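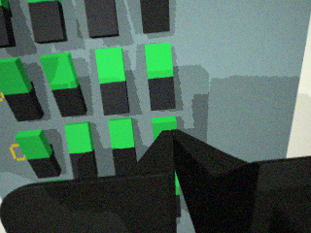
Teaching a simulated gripper to pick from a crowded board
Final project report, Robot Learning Lab
Team Vamavlow

What I wanted to find out

My question going in was pretty simple. If a policy learns to pick blocks that stand by themselves, how badly does it do when the blocks have neighbors? My guess was "a little worse." I was way off, and most of this report is me working out why.

Everything ran in simulation. I used Odow, the simulator we got in the second lab, and I called my own training code Dredell so I'd have something to name the folder. The view the policy gets comes from close to the gripper, so the fingers take up a big piece of every image. I kept it that way on purpose. Lots of student projects use a nice clean overhead view and I wanted to see what happens when the robot's own hand is in the way.

Setup

The blocks are two-tone, green on top and black below, standing in rows on a blue-gray board. The rows are slightly tilted, which made my life harder than I expected (more on that in a minute). The fingers are black too. I picked that color before I'd thought about it at all, and by the time I noticed how easily the bottom of a block blends into a finger I had already recorded my demos, so it stayed.

I recorded 40 demonstrations by keyboard. Half were on a sparse board and half were on the full grid. Then I trained 2 policies with the same network and the same settings:

Policy A: sparse demos only
Policy B: sparse and full grid demos mixed

Each one got 400 test picks on the full grid, with the target block chosen at random. A pick counted if the target came up and no other block fell over.

What happened

Policy B won easily, so the short version is "train on the thing you test on," and yes, I know, that's week one stuff. But the failures were a lot more fun than the score!

Policy A almost never missed the block completely. It went to the right place, opened up, and then came down with one finger on top of the neighbor. It had never needed to care where the outside of the finger was. When I watched the replays it looked super confident about it, too.

Policy B learned to come in through the gap between columns. Its trouble was in the rows closest to the gripper, where the target can be mostly hidden by the fingers on the way down. Sometimes there's just a strip of green left to go on. In those cases it would hover, back up, and try again, and now and then it ran out the clock doing that.

Shadows

I also did a small side test where I moved the light. With the light low, the blocks throw gray shadows across the board and some of the green faces go half dark. I set up 9 light positions and reran Policy B on each. The low ones hurt it the most – it started closing early, as if the edge of a shadow was the edge of a block. I tried random lighting during training after that and the early closing mostly went away, though I only had time for one training run, so please don't read too much into it.

Stuff that went wrong

My success check was broken for the first couple of weeks. It only looked at the height of the target block, so knocking over the whole row still counted as a win. I found it while comparing notes with the Vasić team, whose numbers were much lower than mine and much more believable. I threw out everything from before the fix.

The tilted rows got me too. My gripper angle was set relative to the board, and I had assumed that was the same as the rows. It wasn't. I ended up adding wrist rotation to the actions and recording all the demos over again, which ate most of August.

What I'd do next

First thing, change the finger color and see how many of the hovering failures disappear. Second, give the policy a short history of images, so a block it saw clearly on the way in doesn't vanish once the fingers cover it. I have the code for that half written, and the data loader still crashes on the last batch.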